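Two-arm handling of thin and crumpled items: progress report to Wollum, September 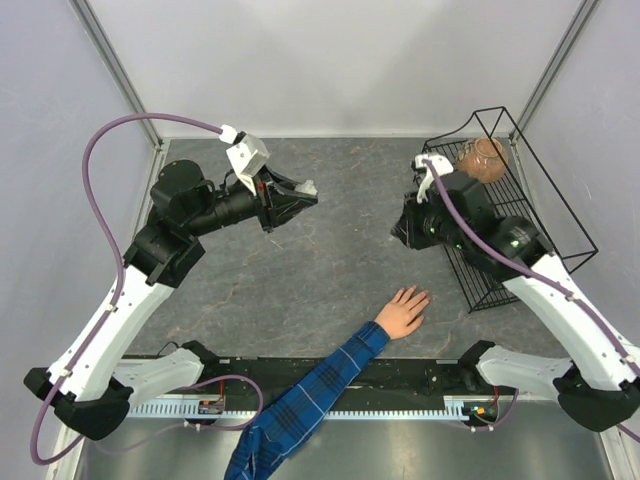 Gemma Bainbridge
Project lead, bimanual handling group, Nornport

1. Work in this period

The period was spent on the handover protocol and on the first full comparison between the two control policies. The bench has not changed since the previous report: two arms facing each other across the slate-grey surface, a sensor housing mounted above each gripper, and the wire rack on the right-hand side. Gizella Szalai collected the training demonstrations. Ronaldo Queiroz wrote the evaluation scripts and ran the trials.

Thin, light items remain the hard case. A crumpled piece of translucent material held at the fingertips gives the sensor very little to work with, and its outline alters each time it is gripped. The dark, veined surface was kept for this reason. Pale veins are sometimes taken for the edge of an item, and we wanted that error to appear in the results.

2. Method

Both policies were trained on the same 500 demonstrations. The baseline treats each arm separately. The second policy, which we call Celar, shares one state between the arms, so that the receiving gripper begins to move before the holding gripper has come to rest. A trial counts as a success if the item is passed across and released without touching the surface. A trial stopped by the operator counts as a failure, whatever the cause.

Operators may place a hand on the surface between trials to reset it. Trials start only on a key press, once the hand has been withdrawn.

3. Results

Success rate on rigid items: 97 per cent with Celar.
Success rate on crumpled items: 81 per cent with Celar.

The baseline figures are being rerun. Érica Camargo found that the gripper closing force had been logged in the wrong units for part of the set - the motion itself was unaffected, but the stop threshold was not. We prefer to report the comparison once, in full, with the next report.

Most failures on crumpled items came at release. The holding gripper opened, and the item stayed against one finger.

4. Open points

Cable routing on both arms limits wrist rotation at the far end of the rack. Emerson Tavares is preparing a revised clip position.

The second site at Lins has asked for the evaluation scripts. We propose to send them after the rerun.

Spending is within the agreed budget. We request no change to the schedule, but the delivery of the shared dataset depends on the rerun being finished by the end of the next period.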